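3.2 Packing station and materials

Packing was done at one table, dark green top, same at both sites (Usten and Skundau). Each session used a precut sheet of bubble wrap, a desktop tape dispenser and 14 household items, given one at a time. Wrap was cut from a 500 mm roll beforehand. No scissors on the table. Items were picked for awkward shape: narrow necks, round knobs, wide bodies, since these are what people wrap badly (see Giraldo set, section 2). In total 301 wraps kept, 2 dropped for missing times.

Position of the sheet was left to the packer. Most put it flat near the middle, tape further off, which cost an extra reach per item. Sheets didnt always lie flat, edges curl after cutting. 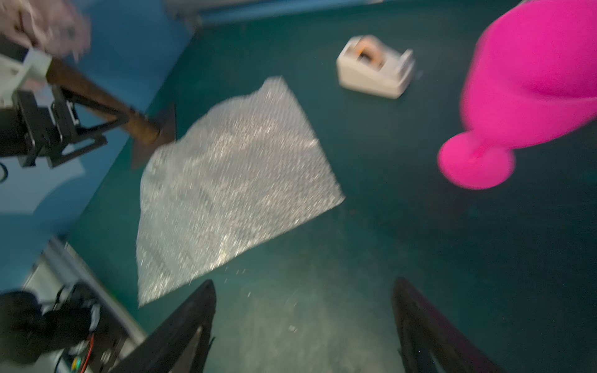

Figure 2. Bubble wrap sheet and white tape dispenser (orange roll core) on the packing table, pink item at right.

Tape use was noted per item, in strips, not length. Loose wraps were scored seperately, see 3.3.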